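Search news, topics, places
Search

Robots take over short deliveries in Drostville, and couriers get new tasks

The delivery company Jarus has started to use small wheeled robots for its shortest routes in Drostville. The robots carry food and small parcels along the streets and walkways near the company's depot, and the couriers who did these trips before are now divided between longer routes and a new job at a desk. The change was made at the start of July, after a test period in the spring.

Jarus has 74 couriers in the city. According to the company, none of them has lost the job because of the robots, but 21 have a changed work description. These people now follow the robots on a screen during part of the shift and help them when they stop and cannot decide how to continue.

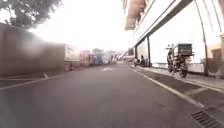 By Idun Brekke
7/15/20
Shares: 269

The street routes are the ones that worried the couriers most. Trucks park in long rows, motorcycles stop close to the buildings, and a person on foot can step out at any moment. A courier reads such a street without thinking much about it. The robot must be slower, and in the first weeks it asked for help very often.

"In the beginning I was pressing the button the whole shift," says Aslak Midtbø, who was a motorcycle courier for six years before he moved to the desk. "Now I have time to drink my coffee. But I am also more tired in the eyes than I was before, and I did not expect this."

Midtbø works four hours at the screen and four hours outside. This division was asked for by the couriers themselves. The first plan from Jarus was a full shift at the desk, and several people said no to it. They wanted to keep the outdoor work, and they were afraid of losing the extra pay that is given for evening trips.

The extra pay is the question that is still open. A courier on a motorcycle is paid a basic wage and a sum for each delivery. At the desk there is no such sum, and the company pays a fixed hourly addition in its place. Midtbø says that he earns almost the same as before in a quiet week, and less in a busy one. The company has promised to look at the numbers again after the summer.

The robots use software from Ninness, which also trained the desk workers. The training took three days. One part was about how to look at a surface and judge if the wheels can pass. Another part was about when to leave the robot alone, and for many couriers this was the harder one to learn.

Wide and even walkways give the desk very little work. On the paved crossing between the stone balustrades the robots keep their direction well, and the staff usually look at this part of the route only when somebody is walking ahead.

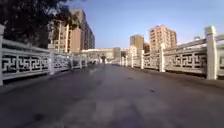 The paved deck with its white balustrades, and a small figure far ahead.

It is different where a walkway ends and a road begins. Jarus decided that a robot must stop at every crossing and wait until a person at the desk has said yes. The rule makes the trips longer, and some restaurants have complained that the food comes late. The company does not plan to remove it this year.

Midtbø supports the rule. He thinks that the customers understand it, and that the workers need it too. "If something happens at the road, I want that it was a person who decided," he says. "Then we can talk about it afterwards and do it better the next day."
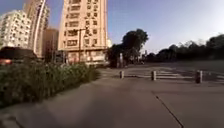 Bollards at the end of the walkway, with the striped crossing behind them.

The work has also changed for those who are still on motorcycles all day. Their routes are longer now, and the average shift has 70 minutes more of riding than in the spring. Some like it, because they wait less outside the restaurants. Others say that the short trips were a kind of rest between the long ones, and that this rest has disappeared.

At the depot, two former couriers have learned to change wheels, clean the sensors and load the batteries. They work together with the repair firm Gyamfi, which comes twice a week for the bigger problems. Both got a higher wage class when they finished the course, and Jarus says it will offer the same course to four more people in the autumn.

The couriers have a meeting with the company at the end of the month. On the list are the fixed addition, the light in the desk room and the length of the pauses. The couriers ask for ten minutes away from the screen in every hour. Jarus has offered ten minutes in every second hour.

Comments (21)
Share this article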